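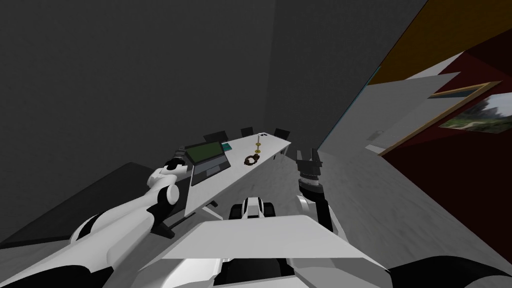
Tutorials / Simulation

Checking head and wrist views before you train

If you have a two-armed robot in a simulator and want to teach it from camera views, please spend an afternoon on this first. I skipped it on my first Zalum project and lost a whole batch of runs to it. Now I do it every time, and I've grown to love it – you learn so much about your policy before it has learned anything at all!

You need a working Zalum install, the Olent meeting room (the one with the long white table and the red wall) and a robot with at least two cameras, one on the head and one on a wrist. Any arms will do.

Step 1. Save stills from the head

Load the room, put the robot near one end of the table and save 300 stills from the head camera while the base, head and arms move through their normal range. Don't tidy the view up. If the room comes out steeply tilted, keep it, provided your real robot could end up looking at the world that way. A policy that has only seen level tables gets into trouble the first time the head rolls.

Go through the stills and look for the robot's own body. In my head view the top of the torso takes up a good part of the lower middle, with an arm coming in on either side. All that white and light gray is close in colour to the tabletop, and a small network can mix the two up. Make a body mask from the joint angles and save it next to each still.

Step 2. Save the same moments from the wrist

Now the fun part. Use the same time stamps and save what the wrist camera sees. Your lovely room is gone! You may get two plain surfaces and a sharp line between them, and very little to tell you which bit of furniture you are facing.

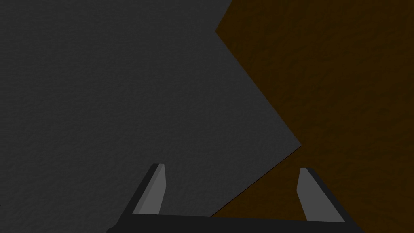

Wrist view with the gripper open and nothing between the fingers.

Keep these plain views. It's tempting to filter them out as useless, and I did that for months. But the fingers are always in them, and so are the edges, and an edge passing between two fingers says a lot about how the hand is turned.

Step 3. Pair them up and train the small model

Gagnon is the little matching model that comes with Zalum. You give it one head still and one wrist still, and it guesses whether they belong to the same moment. Set the batch size to 20 and let it run for 2000 steps. Leave the learning rate alone the first time.

Make your wrong pairs from the same room. If you take them from different rooms, Gagnon just learns wall colours and you get a beautiful score that means nothing.

Step 4. Read the result

Open the score file and sort it from worst to best. My last set had 709 test pairs, and nearly all the bad ones were plain wrist views matched against head views where the hand was hidden behind the forearm. Adding the joint angles as a third input sorted out most of those, and it's a one-line change in the settings:

use_joints = yes

Run step 3 again with that line in and compare the two score files side by side. If the second is worse, check that your angles are in radians. Mine were in degrees.

Once the scores settle, copy the trained weights into the Zoler folder and point your grasping policy at them. The next tutorial starts from there, with the grippers closing on things at last.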